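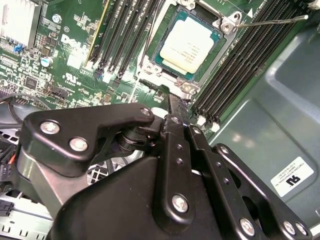 Figure 2. System board with the processor retention frame open.

Section 2: Replacing the processor

These instructions apply to desktop tower units maintained under the Plosiden workshop scheme. Before starting, shut down the unit, disconnect the mains lead and hold the power button in for a few seconds. Wear an earthed wrist strap throughout.

1. Remove the heatsink and store it with its base facing upwards.

2. Wipe the old thermal paste from the processor with a lint-free cloth.

3. Press the retention lever down, ease it out from its catch and raise it fully. Lift the retention frame by its edge.

CAUTION: Do not touch the socket contacts. A bent contact cannot be repaired in the workshop, and the board must be returned to Goltance under form 328.

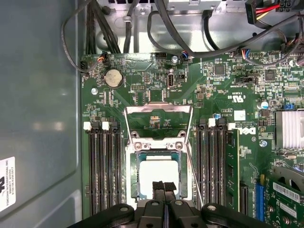 Must the memory modules be taken out before the processor is changed?
They may stay in place, provided that the latches at both ends are closed.

4. Lift the processor straight up, holding it by two opposite edges, and place it in an antistatic tray.

5. Line up the notches on the replacement with those of the socket and lower it without pressure. If it does not sit level -- even slightly -- lift it out and begin this step again.

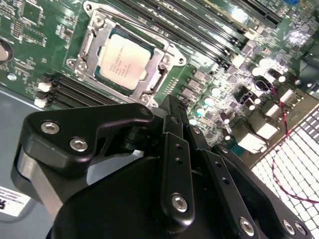 6. Close the retention frame and return the lever to its catch. Some resistance is normal at this point.

7. Apply fresh thermal paste, refit the heatsink and tighten its screws a little at a time in diagonal order.

NOTE: Record the part numbers of both processors on form 339 before the side panel is refitted.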